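**Sorting out a mess of plug adapters and cords before a move. What do you keep, and how do you store it?**

Posted by Nesma Lamrani, March 22, 2021

Hi everybody! I have been reading this board for a long while and finally have something to ask, so please bear with me, I do tend to go on.

We are moving to a smaller apartment and I've reached the drawer. I think every home has one. Ours started out as the place for batteries and takeout menus, and over the years it filled up with every plug adapter, charger and extension cord that came through the door, plus the ones my mother-in-law left us when she went back overseas (bless her, she never threw away a thing that had prongs on it). I finally tipped the lot out and started going through it in small batches, a few pieces at a time on a clear surface, which has at least kept me from giving up and shoving it all in a box.
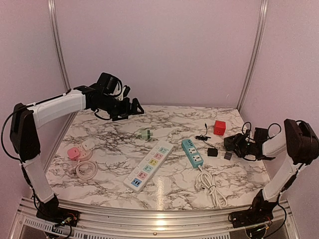

*One batch: pink plug adapter, round white multi-socket one, coiled white cable.*

The pink one I'd like to keep, partly because I'm fond of it and partly because it's small enough to go in a toiletry bag. The round one has more than one socket and would be handy on a nightstand, but I don't know where it came from or how much it can safely run. The cable I coiled up, but I have no idea whether that's a good way to leave it for months at a time.

So, I suppose I have a few questions rolled together. How do you decide which adapters are worth keeping? Is there a way to store cords so they don't turn into a bird's nest by December? And has anybody used those Dimeck boxes with the little dividers? They are $9 each at the store near us and I'd need 2, and I don't want to spend the money if sandwich bags do the same job. We're in unit 609 of a very tall building and everything has to go down in the elevator, so the less I carry the better!

Thank you in advance, and sorry for the length.

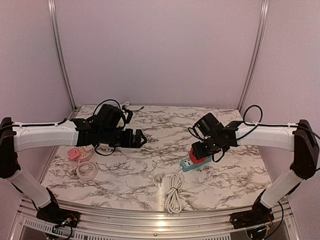
Oh, and one more thing I meant to put in. My husband thinks we should keep everything until we've seen where the outlets are in the new place, and I think that's how we got the drawer in the first place. If anyone would like to take a side I would be glad to hear it, whichever side it is.

---

**Tsion Derese**

Hello Nesma, and congratulations on the new apartment! I went through this two years ago when my parents downsized, and I still have a soft spot for anyone standing over a pile of cords, so let me tell you what worked for us.

Start with the markings. Most adapters and multi-socket pieces have the rating printed or molded on them somewhere, usually near the prongs, and you may need a flashlight and a bit of patience to read it. You're looking for the volts and the amps or watts. Check those against whatever you want to plug in, and remember that with a multi-socket one you add up everything running on it at once. If you can't find a rating at all, I would let that one go. Same goes for anything with a crack, a brown mark, a loose prong, or a smell when it's been in use.

Please don't forget that a travel adapter usually only changes the shape of the plug and doesn't change the voltage. My father found that out with a hair dryer.

For the cable, a loose coil is fine. Make the loops about as wide as your hand, let the cord fall the way it wants to, and don't pull it tight around the plug end, where it tends to wear first. A strip of hook-and-loop tape holds it nicely. Then put a label on it with what it belongs to, even if you are certain you'll remember. I was certain too.

On the question of sides, I'm halfway with your husband. Keep one or two good extension cords until you've seen the outlets, and let the rest go now. Ask your town where they take electronics, and don't put cords in the regular recycling bin.

---

**cordero2583**

sandwich bags. one cord per bag, write on it with a marker, stand them up in a shoebox. never tried the dimeck boxes but 9 bucks is a lot for a box

---

**Nesma Lamrani**

Thank you both so much! Tsion, I got the flashlight out and I'm working through the ratings now. Shoebox it is, and the husband has been allowed two extension cords.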